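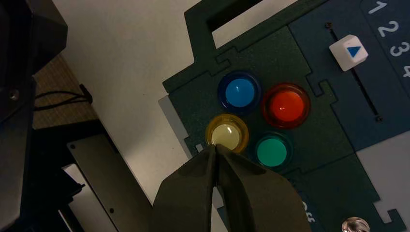

Button panel, dark green plate

kellow_45
Second practice board is together. The puzzle tabs on the plates are tight, so I'd start from the slider end. Anyone else put the buttons next to the sliders?

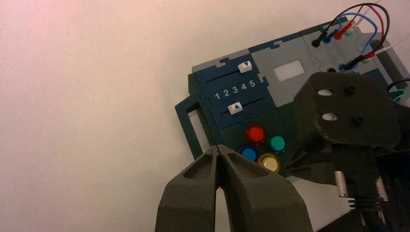
gredard
I keep mine apart. My knuckles hit the buttons when I run the lower slider to 5.

kellow_45
Never happened to me in 10 months.

bainbridge2
Same layout as Kellow, no trouble. Do the toggles go in the middle?

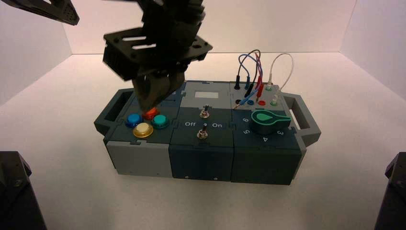
Toggles in the center block, rotary knob on the right

gredard
Still too crowded for me.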